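Reading time: 2 min

I bought the Studano fitted sheet in August, when my old one finally tore at the seam. I am a person who reads the label before the price, so I read it in the shop, then again at home. It says cotton, deep pocket, wash warm. The set with 2 pillowcases cost me 178, and for this money I expected to be a little bit spoiled.

First the fabric. It is thicker than I am used to, and for the first three nights it felt stiff under the arm. After the second wash it became softer. My neighbor Pauline Treloar has the Tendberg one, which is softer from the start, but she says it got small balls after one winter.

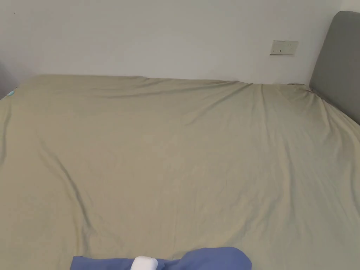

The elastic goes all the way around, and it is strong. I move a lot when I sleep, and with the old sheet I woke up on the bare mattress at least once a week. With the Studano this did not happen yet. Putting it on alone is hard work — start with the corner by the wall, or you will do it twice.

The label that shows the long side is sewn inside, very small, in gray thread. I needed my glasses. Why not a bigger one?

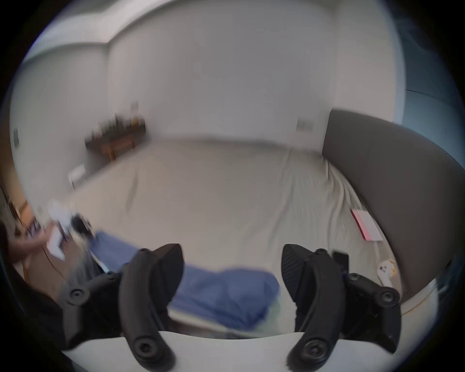
About washing I can say more, for I wrote it down. I washed it 8 times until now, always with the same liquid. The color stayed the same as the pillowcases, which I wash more often. It needs long to dry on the line, almost a full day if the air is humid. In the dryer it makes itself into a ball and catches all the socks inside. Rui Azevedo, who sold it to me, advised to stop the machine in the middle and shake everything out. It helps. 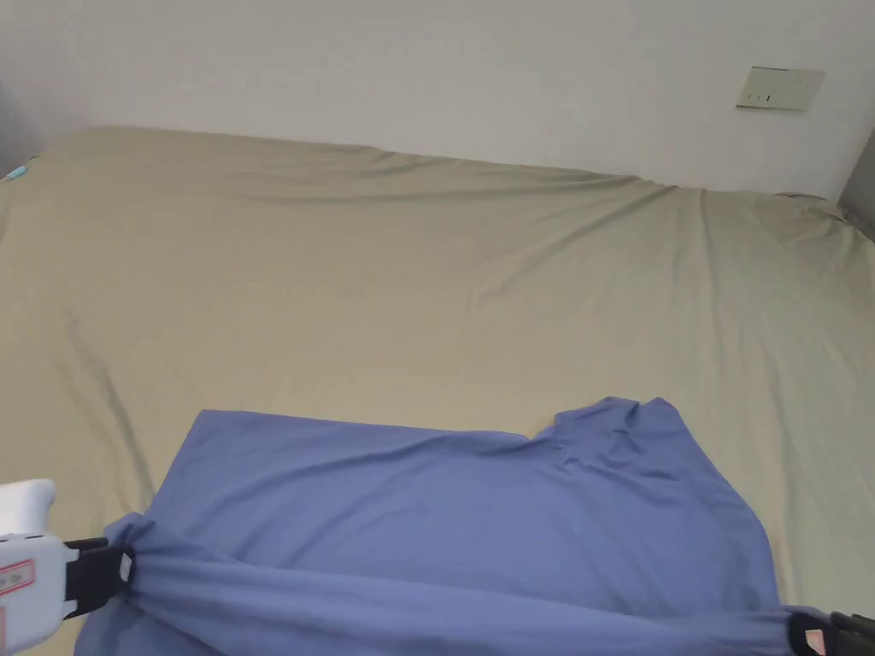

I don't iron sheets. If you like a bed like in a hotel, you will have to iron this one, and it is a big piece to iron.

The queen size in the same line costs less, and the complete set with the duvet cover is 406. I find this too much. The cover has buttons, and I don't like buttons near my feet.

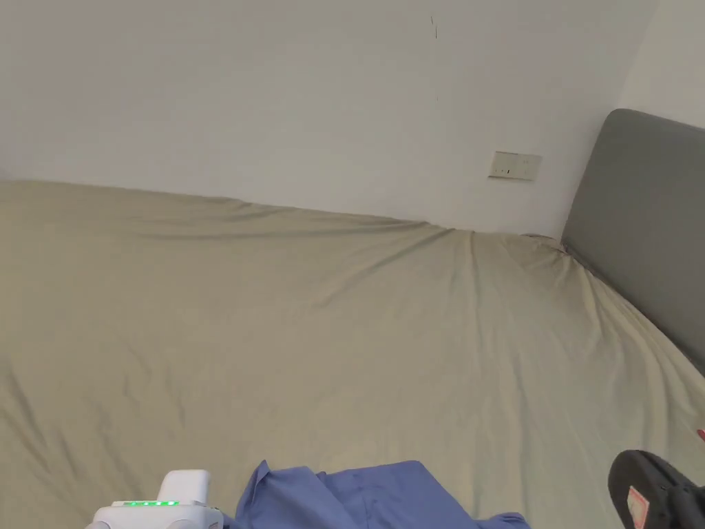 One complaint about the shop: the package had a plastic zipper bag, and the zipper broke when I opened it. I wrote to them and Madalena Meireles from the service answered the next morning, very polite, and sent a new bag. I keep the winter blanket in it now.

I would buy the sheet again, but in the sale. Four stars from five.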